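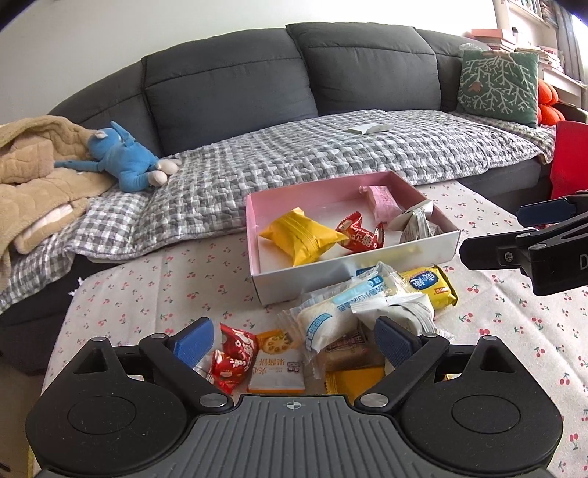

A pink-lined box and snacks on a cherry-print tablecloth.

Predetti opens second rental office in Folura

Mar 23, 2025 – Predetti, the letting and property management company, has opened its second office, in the Manole building on the east side of Folura. The company now looks after 327 rented homes in the town and the villages near it.

The new office will serve mainly owners who let one or 2 flats and who have until now made the journey to the Gikell Street branch. Tenants can also come there to sign contracts, to return keys and to report repairs.

"Many of our owners are living on the east side and they asked us for years to be closer," said Marisol Greenberg, director of Predetti. "We looked at several places before we decided. The Manole building has parking and a door without steps, and this was important for us."

The office is led by Pravesh Coetzee, who has worked in the repairs department of the company before. Lwazi Mabuza joins him as letting agent and will make the viewings in the eastern districts.

Owners who sign a management contract at the new office before the end of September will pay no fee for the first inventory. The offer is valid for furnished and unfurnished homes, but it does not include garages and holiday lets.

The telephone number of the company stays the same, and present contracts do not change.

Press contact: Ruan Zwane, Predetti, Gikell Street branch, Folura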